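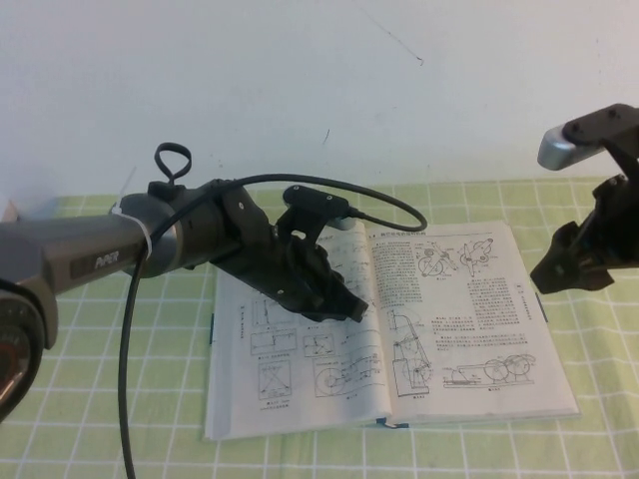

There is a moment, usually at page 139, when a person who has announced that they are reading a long novel stops announcing it. I know the moment well. I have reached it with most of the great books of Europe and one about the history of salt. The book goes face down on the arm of the sofa, then on the shelf under the coffee table, and then, in time, beneath something with a plant on it. My own copies have mostly come to grief at the kitchen table, where an open book has to compete with toast, post and a gridded green tablecloth that starts to look rather gripping by the third chapter. I have followed those thin white lines from one side of the table to the other while a Russian count was dying for my benefit.

I raise this as a member of the Skarnotance Long Book Circle, which meets once a month above a carpet shop and has, in its time, finished four books. We are proud of the four. We don't discuss the others, though we own them all, and most of us own them twice, having bought a second copy in the belief that the first had the wrong sort of print.

The Circle was founded on the idea that reading is easier in company. This is true of the first meeting. Everyone has done their pages, everyone has an opinion about the translator, and somebody has made a cheesecake. By the third meeting the talk has drifted to the cover. By the fifth we are on to parking. One April we spent an entire evening on a nine-hundred-page family saga without a single person mentioning a member of the family, and went home feeling it had gone rather well.

What we needed, it was decided, was a system. There are a great many systems. You can read ten pages before breakfast, which works until you have a breakfast worth getting up for. You can read on the bus, if your bus isn't the one from Nusten, which takes the old quarry road and turns every paragraph into a sort of eye test. You can listen to the thing instead, and I did, for 145 days, at the end of which I could hum the chapter music and had no idea who had married whom.

Then there is the app. Ours is called Rovum, and it counts your pages, congratulates you, and draws a little hill that you are supposed to be climbing. I was very taken with it. I logged every page. I logged pages I had only looked at. At my peak I was logging a page before turning to it, as a gesture of good faith, and by midsummer my hill was the tallest in the Circle and I was still, in any sense that matters, on page 139.

The trouble with a long book is partly physical. Anything over 1,000 pages has a will of its own. It won't lie open at the beginning and it won't lie open at the end, and in the middle, where it lies open beautifully, you have usually lost the will to look at it. Read in bed, it comes down on the nose. Read in the bath, it doubles in width and has to be dried over a chair, like a jumper. People have tried jars of jam, bulldog clips, a second long book laid across the first. I own a beanbag made for the purpose, which the cat has.
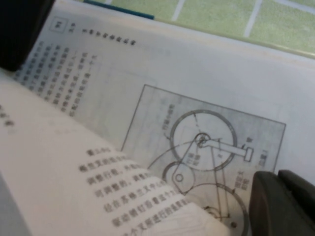 Holding the place: a page that would sooner be up.

Paper makes it worse. Our last choice was printed on something so thin that you could read both sides of the leaf at once, and for a chapter or two I did, and found it brisk. One member cut hers into four parts with a bread knife and carried them about separately. There was an intake of breath when she laid them on the table. Half of us thought it was vandalism and the other half asked what sort of knife.

She was the only one who got to the end, I should add. She wouldn't tell us what happened.

I have begun to suspect that the finishers among us are a different kind of animal. They don't read faster, as far as I can tell, and they don't seem to be enjoying it more. They just don't appear to hear the fridge. Put me in a chair with a masterpiece and within a few minutes I am up to check whether we have any mustard. A finisher sits on through the doorbell. I lived with one for a while and it was like sharing a house with a heron.

The bookshop on Shojaei Street, where the Circle gets its discount, takes a relaxed view of all this. It has a shelf at the back for returns, officially second-hand, and you can tell how far each owner got by the line where the spine stops being creased. A good many give out early. There is one enormous sea novel with a bus ticket left in it just before they reach the sea. I bought that one for 400 pence, as the sticker oddly had it, and felt I was rescuing somebody.

It is our next book, as it happens. We voted. There was a strong case for something slim, and a novella about a beekeeper came within one vote of it, but the feeling in the room was that we would only be letting ourselves down. Seven copies have been ordered, in the larger print. I have charged the app, moved the plant, and taken the beanbag back from the cat, who has since moved on to the book.

The first hundred pages are due in the new year. I'm told they are mostly rope.

2018-12-09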